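Garment Care and Folding, Session 8: Mesh, Jersey Knit and Other Slippery Things

Notes by Rommel Abella, for the evening group at Nondcombe

Okay, so last session we did cotton, and I know some of you went home and refolded every T-shirt you own (I got the messages, I loved the messages). Cotton is forgiving. You press a crease into it with your hand and it stays there, more or less, until you pick it up again. Tonight's fabrics won't do that for you, and I want these notes in your bag before you get cross with them.

By lightweight synthetics I mean the whole family of sports tops, practice bibs, running vests, the thin bright things people wear over a coat when they're directing traffic in a parking lot. Most of them are polyester knit of some kind. They're light, they slide, and they have a spring to them that fights a fold. I spent two years folding team kit in the back room at Brastero before I ever taught a class, and I still have to slow down for this stuff.

Read the label first

I say it every session and I'll say it again! Synthetics and heat don't get along. If the label says 40 in the basin, that's Celsius, and it's a warm wash, so don't go turning the dial up to hot because the top smells like practice. Wash it inside out if there's printing on it. Skip the fabric softener too, it leaves a coating on the yarn and the cloth stops wicking the way it should. Several of you asked about vinegar. A splash in the rinse is fine by me for plain practice tops. I wouldn't do it with reflective tape, and for anything worn as real safety gear you follow the maker's instructions and nothing else.

Dry it on a rack if you have the space. If you must use the dryer, check that the label allows it, then low heat and take it out early. A mesh top that bakes in there with the jeans comes out with wrinkles that are miserable to remove, and ironing them is its own adventure (cool iron, pressing cloth, keep moving, and stay off the print altogether).

Getting it flat

Use a hard, smooth table. I know a bed is tempting, but the bedspread grabs the knit and you end up stretching one side without noticing. Lay the garment down, find the side seams, and work from those. The seams are the only part of a mesh top that really holds a line, so they're your ruler. Pull the body of the cloth about and it just goes wherever you send it.

Then the hem. Hems on these tops like to roll and double over, and if you fold on top of a rolled hem you get a ridge right through the stack. Go along it with your fingertips and open out anything that has turned under.
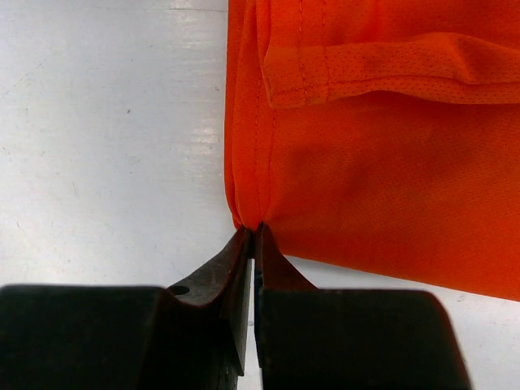 Corners are where most people go wrong, me included when I'm tired. Take hold close to the stitching, with a small pinch, and lift before you move. If you drag, the layer underneath comes along for the ride, and with a knit this thin you may not see it until the fold is finished and there's a lump in the middle. A big handful is no better, because you crush the very edge you're trying to line up. Small pinch, lift, carry it over, set it down, let go. Then smooth away from the corner with the flat of your other hand.

Wrinkles that fan out from your fingers mean the cloth is under tension. A little is normal. If they run a long way into the body, ease off and let the fabric settle before you carry on.

The fold itself

We'll use the same fold as for T-shirts, with one change. Front down, sides in toward the middle, sleeves back on themselves if there are any, then bring the hem up in thirds. The change is that you don't press hard on each fold. Pressing makes cotton behave, but a springy knit just pops up again, so rest your palm on it for a moment and go on to the next one. Sleeveless tops and bibs go even quicker, and I'd do a batch of those first to get your hands used to the feel.

If the top is part mesh and part solid knit, try to keep the open mesh on the inside of the finished packet. It snags on zippers and hook-and-loop tape like you wouldn't believe. One Cruzado jacket with a sticky cuff ruined a lovely training top of mine in a single suitcase, and yes, I'm still sore about it.

Storing

Stacks of this stuff slither. File the packets upright in a drawer or a shoebox, snug but not jammed. At Brastero we kept 33 tops to a shelf bin and that was too many, the ones at the bottom always came out looking slept in. For team sets, keep sizes together with the label end facing up so you can read them without pulling everything out.

Before next time

Please fold 8 synthetic tops at home, any kind, and put them away upright. Leave them overnight and see which ones have opened up by morning. Bring the worst offender with you, along with a pair of clean socks for the drawer exercise.

The Ulthorpe drying racks are back in the cupboard by the sink and you're welcome to borrow one, just write your name on the sheet. Handouts from the August sessions are in the blue folder if you missed any. Next session is fitted sheets, so eat something beforehand.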